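Small colleges seldom win prizes for their brochures. The communications office of Janura College has now won two, with a staff of seven people and one shared printer.
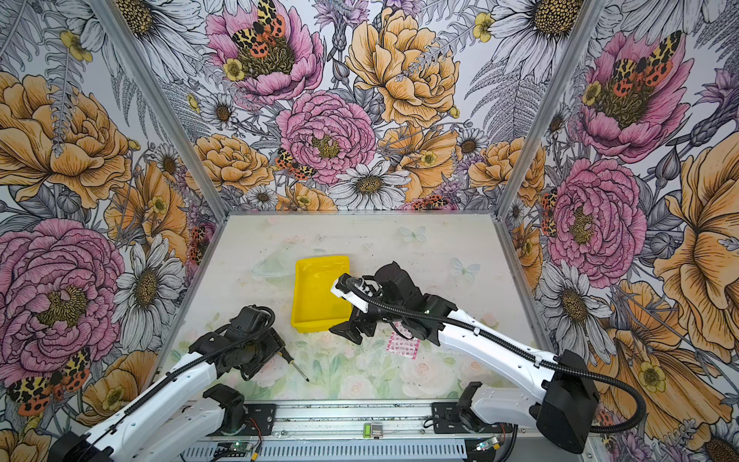

PLIVEN, October 2020

The first award is for the student guide, which Mathis Cordier rewrote in plain words. "I removed 15 pages and no student has complained," he told me. The second is for a radio spot, recorded in the stairwell because the echo was good there.

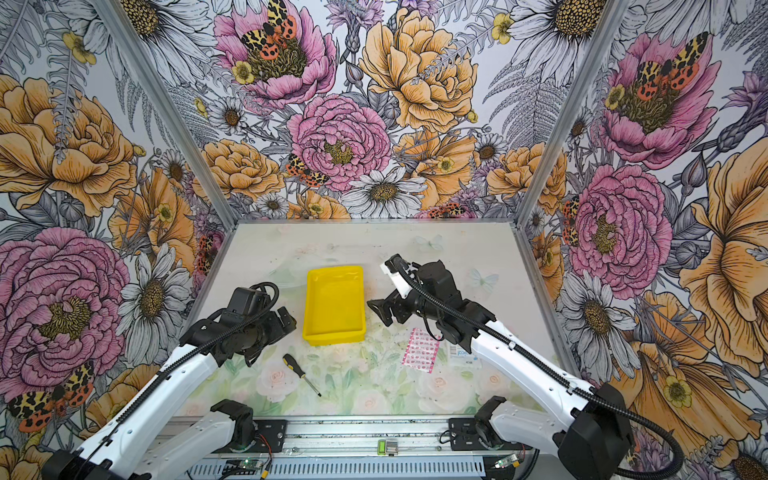

Cordier came to the college eight years ago, from a travel magazine – he still writes his headlines by hand. The next guide goes to the printer in November, with a new cover colour.

Comments

Jollia: My daughter used this guide. Very clear, only the bus map is too small.

T. Yüksel: Congratulations to the whole office!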